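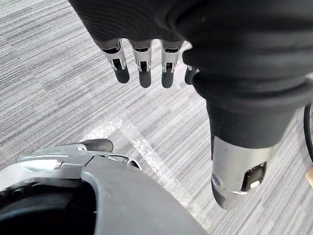
Wrist camera policy goes to bits when the hand has its glove on — is masking the right fix?

Posted in Manipulation and Grasping
Asked by Hinata Kikuchi

Trying to reproduce the wrist view result from the Drundero write-up and getting nowhere near. Hoping someone here has been through it.

Setup: five digit hand, metal joints, rubber tips, black fabric glove over the palm and the base of the thumb. Camera at the wrist looking down past the fingers. Policy is plain imitation learning, one image in plus joint angles, a short chunk of actions out. Task is reach down, pick a small block off the floor, put it down on the other side of the tape line. Nothing fancy.

Trained on 300 demos, all by teleop, all done by me over two weeks in October. On the bare hand it gets 91 per cent. Then we put the glove on to keep fluff out of the palm and it dropped to 14. Same blocks, same floor, same lights. Same weights obviously.

What it does when it fails: comes down fine, stops short, thumb closes early. Or it hovers. Hardly ever misses sideways, it's nearly always height and timing.

The write-up says they mask the hand out of the image (paint all the hand pixels flat grey) and the policy then doesn't care what the hand looks like. I tried it, test time only, glove on. Went up a bit but not much, still rubbish. Things I want to know:

Do you have to train with the mask as well or should test time be enough?

Do you mask the fingertips too? They seem like the bit it needs.

Has anyone just collected more demos with the glove on and been done with it? I'd rather not, my wrists hurt.

Carpet is a grey streaky one by the way, in case that matters. The masker does get confused between dark carpet and dark rubber sometimes.

Natsumi Morikawa

Did more or less this at Duvstead last year, so quick brain dump, sorry for the state of it.

Test time only masking won't work. Your policy has never seen a flat grey blob where the hand goes, so you've swapped one odd picture for another one. It has to be in the training images. You don't need new demos for that though — run the masker over the ones you've got and retrain. Took us one night.

Don't mask the fingertips. We tried both. With everything masked it lost the last couple of centimetres, which sounds a lot like your stopping short. It needs to see tip and block in the same picture. Tips look the same glove on or off anyway if your glove only covers the palm and thumb base, so there's no reason to hide them. Leave the metal segment of the thumb as well. We masked it at first and the thumb timing went all over the place.

So mask: glove area, cuff, wrist housing if it's in view, any cable that hangs into shot. Keep: fingers below the knuckles, thumb below the cuff, floor.

For the mask itself don't bother with a clever segmenter. Ours was confused by carpet too. If the camera is fixed to the wrist then the housing is always in the same place in the image, so that part can be a drawn polygon. The glove moves but not far. We took the joint angles, worked out where the palm and thumb base should be, drew that region and grew it a fair bit. Ugly edges, didn't matter. The growing matters more than you'd think, because cloth bulges. When the thumb comes across, a fold pokes out past the region and the policy sees a black lump it has no idea about.

Other thing, and I'd do this before any of the above. Check the glove isn't changing the hand as well as the picture. Cloth at the base of the thumb can drag on it, so the joint reads one thing at the same command with glove and a slightly different thing without. Your "thumb closes early" could be partly that. Easy test: put the glove on, play back a recorded demo open loop, plot thumb angle against the original. If the lines don't sit on each other you've got two problems and masking only touches one of them.

We found both. The drag was smaller than the vision effect but it was there. Fixed it by rolling the cuff back further.

Also randomise what you fill the mask with. Flat grey every time and it learns the outline of the grey. We filled with flat colours, noise, and patches cut from other images, picked at random per demo and not per frame. Per frame made training very slow and didn't help.

What I'd run, in this order:
bare hand, no mask (you have it)
glove, no mask (have it)
glove, masked at test only (have it, sort of)
glove, masked in training and test, tips showing
bare hand, masked in training and test, tips showing

The last one gets skipped all the time. If masking costs you a lot on the bare hand then you want to know before you tell anyone it works.

nishimura_bench

just leave the glove off?? or paint the hand black lol

more seriously 300 demos is not many. the Clumach lot used 3000 and never masked anything. more data and it sorts itself out imo

Natsumi Morikawa

Re the above — Clumach had demos with several hand coverings mixed in, it's in their appendix. 3000 of the bare hand would probably still fall over with a glove on, it's never been shown one. Though I'll admit we never tried it at that size, so can't swear to it.

Mixing in a few gloved demos is not a bad idea on its own. Even a small pile might do a lot. But then it works for that glove, and you buy a differnt glove and you're back here.

Hinata Kikuchi

Thanks both. Did the open loop replay this afternoon. Thumb does lag with the glove on, not massive, worst near the end of closing. Fingers are fine, lines on top of each other. Cuff was rolled up thick right against the top of the metal bit so I've moved it and will plot it again.

Retraining overnight with the mask in, tips and thumb metal showing, random fill per demo. Used a polygon for the housing like you said and it got rid of most of my masker trouble straight off, should of thought of that.

One more if you're still reading. The white tape on the floor shows up in every single demo and runs quite close to the housing in a lot of them, so my grown polygon eats part of it. Does that matter? The policy may well be using the tape to tell where it is.

Natsumi Morikawa

It may well be, yes. Shrink the polygon on that side, the housing is rigid so it doesn't need growing at all, only the glove does. And do one set of runs with the tape lifted, or moved a hand's width over. If the score falls through the floor when the block is still in the same place then it was steering off the tape and your 91 is partly tape. Ours was. We had to redo a table for that.

Post the numbers when you've got them, including the bare hand masked one.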